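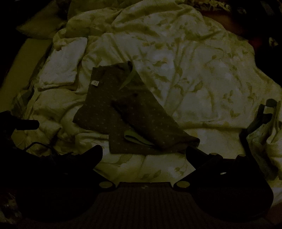
Folding on the bed vs. folding on a table

drodetti_d
Posts: 733

OK so I need opinions. I do all my folding on top of the comforter because it's the biggest surface in the apartment, and every single thing comes out crooked. Anything with trim is the worst. I've got a dark printed one with green trim and I cannot get the hem straight to save my life. I fold it in half, the comforter sinks under my hand, and by the time I bring the bottom up it's a diamond. Is it me or is it the bed?

whitcombe_attic
Posts: 2,496

It's the bed. You're folding on a marshmallow. Strip the comforter off, or take the whole basket to the kitchen table. I switched when we moved to Flulach (tiny bedroom, big table) and my stacks stopped leaning pretty much overnight.

isotov77
Posts: 98

Going to disagree with that. I've folded on the bed my whole life and my shirts are fine. What matters is smoothing as you go. Lay it down, run both hands from the middle out, THEN fold. If you're rushing, a table won't save you, you'll just have crooked clothes on a table.

Also a comforter is kinder to your back if you sit cross-legged next to the pile!

whitcombe_attic
Posts: 2,496

Sitting cross-legged for a full load? My knees are laughing at you.

drodetti_d
Posts: 733

Ha, mine too. I tried smoothing first last night and it did help with the plain stuff. White things fold up nice and square. The printed one still fought me, I think it's the trim pulling on one side. And then I get bored and everything ends up in a heap and I sleep next to it.
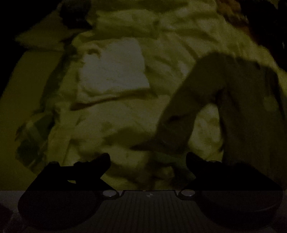 pebblewash
Posts: 40

Jumping in with my own question. What do you do with a heap that's been sitting long enough to get wrinkled all over again? Do you have to rewash it?

isotov77
Posts: 98

Don't rewash clean clothes just for wrinkles. Shake each piece out hard, lay it flat, mist it lightly with water if the label allows, smooth it by hand and let it dry before you fold. Anything cotton that still looks bad gets the iron.

whitcombe_attic
Posts: 2,496

Or toss the lot in the dryer with a damp washcloth for a few minutes, if it's all dryer safe. Take it out right away though, otherwise you're back where you started.

pebblewash
Posts: 40

Oh nice, I've been rewashing for years. My water bill would like a word.

isotov77
Posts: 98

drodetti, for the one with trim, try folding along the trim first and let the rest of the fabric fall where it wants. Tuck the extra underneath.

drodetti_d
Posts: 733

Will try that tonight. And fine, whitcombe, I'll clear off the table too and do half the load there. Will report back on which half looks worse.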